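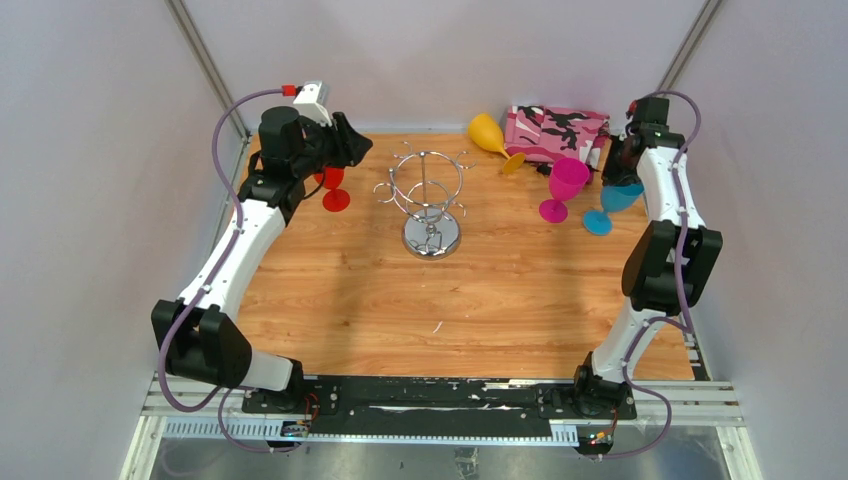
Home Blog Workshop Notes Reviews About Contact

Three months with the Promitz two-arm kit

I promised in January that I will write about the kit when I have used it enough to have an opinion. Now I have one, and it is mostly good, with some complaints.

For those who did not read the earlier posts: Promitz sells a set of two small arms on a common beam, with grippers, a wrist camera and the software to teach the arms by demonstration. I was looking at the Temasent kit too, which has stronger motors, but there you must buy each arm separately and make the mounting by yourself. I am not a good metal worker, so I took the Promitz. The service plan is 888 for the year, and I will come back to this number because it is my biggest complaint.

Assembly

The manual says 90 minutes. I needed two evenings. The arms are not difficult, the joints come already put together, but the wiring is described very briefly and the connectors on the two bases look almost the same. I mixed them and the left arm moved when I commanded the right one. Please put a label on your own cables before you start. The thick purple cable is the part I worried about most, as it goes outside the arm and makes a big loop. My advice is to leave the loop larger than the manual shows. When I made it short and tidy, it pulled at the elbow every time the arm reached far to the back.

What I teach it

My test task is to hang plastic goblets on a stemware rack. I chose it because a goblet has a thin stem, a wide bowl and a round foot, and each of these parts needs another kind of grip. The rack is a chrome one with curled hooks, the type people keep beside the wine bottles. The goblets are cheap party ones in red, yellow, magenta and blue. If one falls on the floor I do not cry.

Grasping a standing goblet from above was the easy part. After 8 demonstrations the right arm could do it well enough, if the goblet was standing in its half of the table. A goblet lying on its side is a different story. The fingers of the gripper are thick, and they want to push it away before they close. I tried to come from the foot side and this is better, but I would still not call it reliable.

The hanging itself is where I spent most of the three months. The stem must go into the hook from the correct direction, and the hook is small compared with the gripper, so the fingers often hide exactly the place where you want to look. The wrist camera helps until the last moment and then it sees mostly the goblet. A second camera, fixed beside the table, made a bigger difference for me than any setting in the software.

And the shiny base of the rack! Reflections of the wires confused my first model completely. I solved it in the simple way, with more demonstrations in different light, morning and evening, with the lamp on and with the lamp off. Putting panels on three sides of the table was also worth the effort, so now the background stays the same when I walk behind it.

The software

The recording program is good. You press one key to start, one key to stop, and bad attempts can be deleted immediately. The training part is slower than I hoped. It also wants to connect to the Promitz server before each training, even when everything is on my own computer, and one time the server was not answering for a whole evening.

The service plan

For 888 you get spare fingers, replacement of a broken motor and answers by email. I used the email 3 times. Two answers were quick and very exact. For the third I waited so long that I found the problem alone (it was a loose screw in the wrist, my own fault). If you have some experience with such things, I think you can skip the plan in the second year. For a beginner I would take it.

Would I buy it again? Yes, but I would ask for softer finger pads from the first day. Rizzi makes pads which should fit, and I have ordered a set. When they arrive I will repeat the test with the lying goblet and write the result in a new post.

Shares 8 Comments 3

Recent posts
Choosing a table for small robot arms
Temasent or Promitz: what I compared before buying
Orkow cable clips, a short review
How I keep my demonstrations in order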